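Student Work > Environmental Studies > Project Reports > Food Waste in Shared Housing

What Gets Thrown Out: Fruit and Bread Waste in Shared Student Housing

Introduction

Students who share a kitchen often buy food separately and throw it out separately. This project looked at fruit and bread in two residences, Burkolska Hall and Lunde House. I wanted to know which items were thrown out most and what residents gave as the cause. Cooked leftovers were not included.

Both residences are a short walk from the Bekari grocery store. Burkolska Hall has large kitchens shared by a whole corridor. Lunde House is divided into apartments with their own kitchens.

Method

A log sheet was taped up near the trash can in 18 kitchens for six weeks, starting in February. Residents wrote down each item of fruit or bread they threw away, where it had been kept, and the main problem with it – mold, bruising, too ripe, stale or just not wanted. I collected the sheets and put up new ones every week.

I also handed out 200 short paper surveys. These asked how often people shopped, whether they bought fruit loose or bagged, and where they kept it.

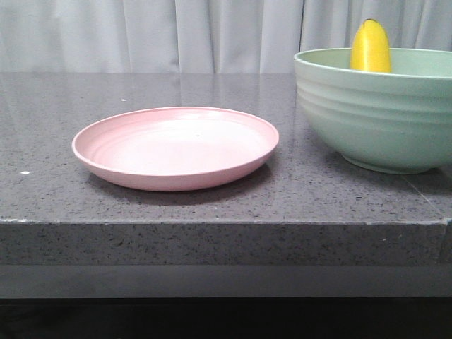

Figure 1. Plate and fruit bowl on a kitchen-style countertop.

Results

The log sheets recorded 472 items. Bread was the largest group, mostly the last slices of a sliced loaf. Bananas came second, then apples and soft fruit. Oranges were hardly ever listed.

Shopping habits made a clear difference. Residents who went to the store once a week logged more waste than those who went every two or three days. Many of the weekly shoppers wrote that a loaf was too big for one person, and a few had started splitting one with a roommate.

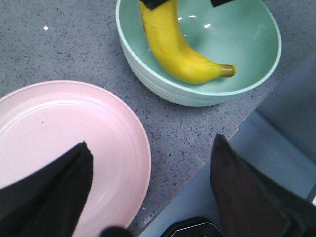
Bananas were thrown out for being too ripe far more often than for mold. Several people said they kept them in a closed cupboard and forgot they had them. A single yellow banana in a wide, open green bowl is easy to see, and the kitchens that used an open bowl logged fewer bananas per person. Bagged bananas did worst, probably because they were bought in larger bunches than one person could eat.

Bread kept in the freezer was almost never logged. At Burkolska Hall the freezers are small and usually full, so few residents had tried it.
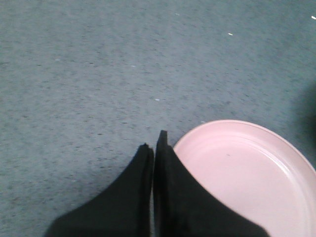

Discussion

The difference between the two residences was smaller than I expected. Lunde House has more storage per person, but its residents also bought more at a time.

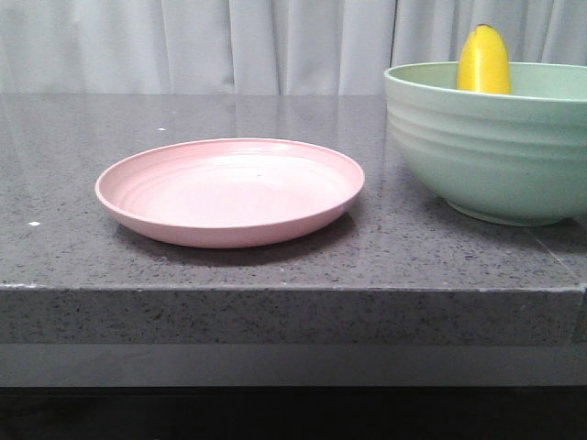

Storage advice on food labels usually says to keep bread and fruit in a cool place out of direct sun. Residents did not always know which part of the kitchen that was. Where a light gray curtain hangs right down to the back of the countertop, it is hard to tell if there is even a window behind it. My survey asked about shelves and cupboards and left out windows, which was a mistake.

The log sheets also depended on people filling them in. Some kitchens had blank sheets in the last week, around midterms, and I do not think they wasted nothing.

Next Steps

The Plitora course group plans to repeat the log with smaller loaves and a shared bread shelf in the freezer. The new survey will include a question on sunlight.

Related reports
Laundry Water Use at Lunde House
Packaging on Lunch Items Sold Near Campus
Bus or Bike: Getting to Morning Classes

Contact the course office | Copyright Plitora Student Projects | Back to top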